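Thu 15 February

# Visit to the packaging fair in Clevport

I went to the packaging fair in Clevport for one day, because our small company sells tea and dried fruit by mail and we must choose new boxes before summer. My colleagues asked me to write down what I saw, so I write it in the order in which I walked.

The train arrived late and I came to the hall at half past ten. The line for the badges was long, but it moved. They had no badge printed for me although I had registered in December, and a lady at the desk wrote my name by hand. The map of the hall costs 2 dollars. I recommend to buy it, the numbers of the stands do not follow each other in a logical way.

## Paper and board

I began with De Bruijn, who make corrugated board. I had written to them before. Their stand was big and rather dark, with samples hanging on strings so that you could touch them. I wanted to understand the difference between the board we use today and the one with a finer wave inside. The man explained it with patience and gave me two pieces to press with my thumb. The finer one takes print much better, and it does not make the box much weaker for the weights we send. For tea it is certainly enough. For the big fruit boxes I am less sure, and I asked for samples of both.

Their smallest order is 1076 boxes per size. I asked why such a strange number and he said it is what fits on one pallet when they are flat. We would need a dry place for them. Our cellar is not good for this, as we learned last year.

After that I looked at paper tape. There were many kinds and I must say that after some time they all looked the same to me. The type with threads inside is strong, but it needs water and a machine to wet it. The simple type sticks well on new board and less well on recycled board. I tried it myself on both.

## Civia and the mailing bags

Civia had the most visitors in the morning. They show bags made from paper with a thin layer against moisture. The layer can go in the paper recycling in some cities and in others it can not, and they had a list of cities on the wall. Ours was not on the list. The woman at the stand promised to find out and to send me an e-mail.

I liked the closing of these bags. There are two strips of glue, so the customer can open the bag and send it back with the second strip. We have few returns, but the ones we have arrive always in a terrible condition. The price for the middle size is higher than what we pay now. If we order together with the shop next door it can be possible.
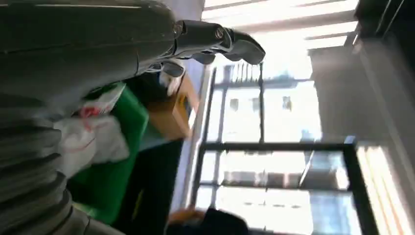 *Cardboard and bright green.*

I ate at one o'clock. The canteen is on the upper floor and has soup, sandwiches and one warm dish, which was finished when I came. The soup was good. Please bring your own water bottle, there is a tap near the coats.

## The talk about sizes

In the afternoon I listened to a talk in room 14 about how to choose box sizes. It was the most useful part of the day for me. The speaker had measured 671 orders of one mail company and found that most of them went out in a box that was one size too large. The advice was to write down the size of every order for one month before buying anything. We could do this starting from Monday, it needs only a sheet of paper at the packing table.

Somebody in the audience asked about filling material. The answer was that a good size needs very little of it, and crumpled paper is fine for the rest.

## Ukora

The last stand I visited was Ukora, with labels and inks. I had only a short time there. They have a label that comes off clean from glass, and this would be nice for our jars. I took a roll home, and it is on my desk for everyone who wants to try it. Please write on the jar which day you put the label on.

## What we should do next

- Wait for the board samples from De Bruijn and test them with the full fruit box.
- Ask Civia again if they do not write by the end of the month.
- Begin with the list of order sizes.
- Look for a dry room.

The train ticket and the receipt for the map are in the blue folder. I have also brochures from some other companies, mostly about pallets and stretch film. I did not read them yet.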